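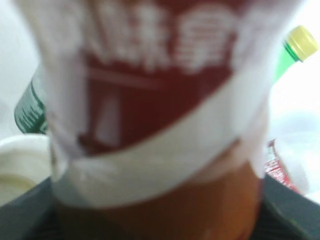

Progress report to Akyol, second period
Comment ranking review, Grement community app
27 February 2020
From: Carleen Maihi

Lachlan, short version because I'm due the long one after the audit call. We are on budget, a bit behind on labeling, and the appeals form is live.

Labeling

3956 comments labeled so far, all from the public threads. Two readers per comment, a third when they split. They split a lot on sarcasm and on anything to do with parking. We rewrote the guide for those two, now on version four. Older labels under version two need a second look — 475 of them, mostly short replies. Pamov is doing that batch and wants to be paid separately for it. I said yes, it comes out of the contingency line.

Still missing: enough comments from people who write in more than one language. The ranking pushes those down further than it should, that was the complaint in the first place, and we can't say how much further with what we have. Grement has promised another export. Promised in October too.

Ranking test

Ran the old ranking and the new one side by side on the same threads. New one hides fewer mixed-language comments. It also lets more spam through, mainly the coupon kind. Endamach thinks a link check ahead of the ranking would catch most of it. Not built yet. I don't want to publish anything from this run until it is, the numbers will move.

One bug worth knowing about. Edited comments were scored on the first version and never again, so someone could fix a typo or take out a swear word and stay buried. Fixed on the test server, waiting on Grement to push it to the live app.

Appeals form

Up for 18 days. Some 200 appeals in. Most ask why a comment was hidden, a few are just angry about the new icons. Replies are going out by hand and it is slow. We have a draft set of standard answers, legal has it. Could you nudge them? I've asked twice and got an out of office both times.

People also can't find the form. It sits under Settings, then Account, then Help. Asked for a link next to the hidden comment itself. Design is "looking at it".

Money

Labeling over by a little, travel way under as the site visit turned into a video call. Would like to move the travel money to labeling, need your ok in writing. Spreadsheet is in the shared folder, second tab. Ignore the first tab, its old.

Next

Finish the relabel. Get the export. Build the link check and rerun the test. Write up the public summary — draft to you first, then Grement gets a week to check facts, and facts only. They asked for sign-off on wording and I said no. Tell me if that is going to be a problem on your side.

Also need a new contact at Grement, ours has moved teams and teh shared inbox bounces.

Carleen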